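Clearing a Catch-All Table in 16 Minutes
by Meinir James

I love a table reset! Set a timer for 16 minutes, open a cardboard box, and start with whatever is soft or edible. Towels get shaken out and folded, and anything from the bakery goes straight back to the kitchen in its bag.
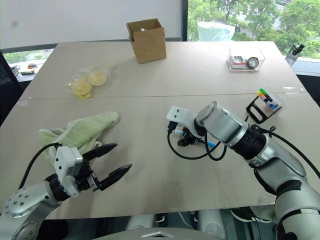 Small things next

Clear cases are my favorite trick for little toys. You can see what you've got without opening a thing, and a model car or truck keeps its mirrors and wheels. Lay the case flat so nothing slides around.
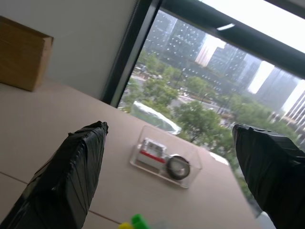
Put the heaviest items in the box first, then the towel as padding, then the cases on top. Wipe the table last, and go along the seams twice (crumbs love a seam!).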